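# Blue racks, white bins, grey floor

The shelving question has been open since May, when the old pine unit in the back room started to lean. I've now replaced the lot with blue metal units on castors, and I said I would write up the layout, so these are the notes. They cover the arrangement of the bins and the condition of the floor, in that order of interest to me and probably in the reverse order of interest to anyone else.

The room is carpeted in dark grey. I'd have preferred a hard floor, but the carpet was down when I took the place on and lifting it would have meant dealing with the adhesive. A carpet changes two things about storage. Castors sink slightly and roll badly, so a unit that can be pushed with one hand on concrete needs two here. Small parts also vanish into the pile. I lost 12 M5 washers in the first week and have recovered seven.

For that reason I settled on a rule that anything smaller than a thumbnail is handled over a bin. 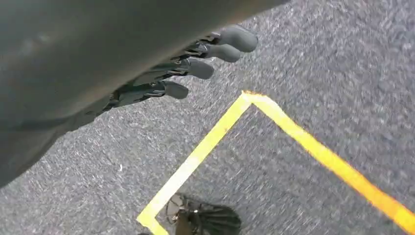
*Grey fingertips, speckled floor below.*

The units came from Drurnia as flat packs. Each has two uprights, shelves, a set of diagonal braces and the feet. The braces are the part that matters. The pine unit had none, and all its stiffness came from the joints, which is why it ended up as a parallelogram. With the braces bolted finger-tight first, then the shelves levelled, then the braces tightened fully, there is very little sway. If you tighten them before levelling you lock in whatever twist the frame had at the start. I did this on the first unit and had to slacken everything off again.

Total cost, including bins and delivery, was 1,142 euros. Sandro Santoro thinks this was too much and has said so more than once. His own racking is second-hand from a bakery in Mistberg and is perfectly good, although he had to collect it in a hired van and repaint it.

On bins. I use open-topped plastic ones in two colours. The colour code is as follows:

- White: anything in current use, or waiting to be sorted.
- Blue: settled contents. Nothing goes into a blue bin without an entry in the spreadsheet.

I considered a third colour and decided against it. Sandro Sala runs five colours in his workshop at Wurville and has to keep a printed key taped to the door, which suggests five is too many. Two can be remembered.

The stacking is more open to argument. Bins in columns make good use of the height under a shelf, but the lower ones are slow to get at. My compromise is to put the things I reach for every day in the top bin of each column and let the access time get worse as you go down. Straps are at the top. Spare castors and brackets are at the bottom, where they can stay. 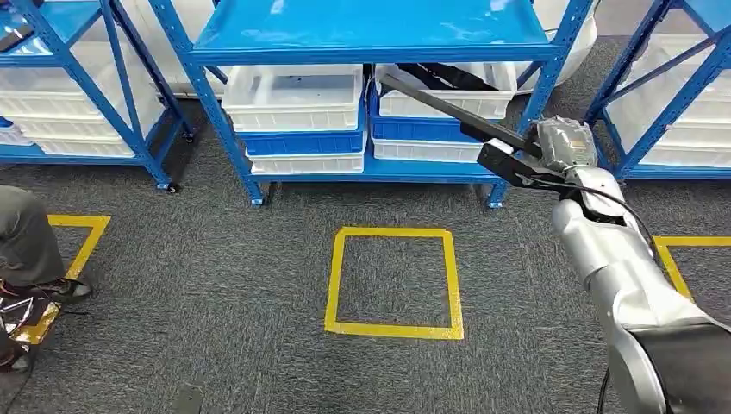
I keep one bin in each unit empty on purpose. When every bin is full, the first new item goes on top of something else, and within a fortnight the labels are wrong. An empty bin absorbs that for a while. It costs a little capacity and I think it is worth it, though I have no measurements to support the claim.

Labels are still unresolved. Paper ones in clip-on holders fall off when a bin is dragged past its neighbour. Adhesive ones do not stick well to ribbed plastic; of the 22 I applied to a trial batch, most had a lifted corner by the end of the month. I have ordered some tie-on tags from Siliņa and will report back. The hole has to be drilled through the rim, so I want to try it on one bin before committing.

A few smaller points for anyone doing the same:

- Measure the bin at the rim. Suppliers like to quote the base, and tapered sides make the rim noticeably wider.
- Leave a hand's width between the top bin and the shelf above it. Without that you have to pull the bin forward to see into it, and on a tall column that is awkward.
- Position the units before loading them. On carpet, moving a loaded one drags the pile and can rack the frame.
- Recheck the brace bolts after a month. Mine had all settled a little, and two took a quarter turn.

The spreadsheet stands at 335 entries. I expect it to shrink, as a good part of it is duplicate cable that I have listed under different names. The next job is the cable, and after that the door end of the room, where the vacuum cleaner still has no proper place and lives against the wall behind the coats.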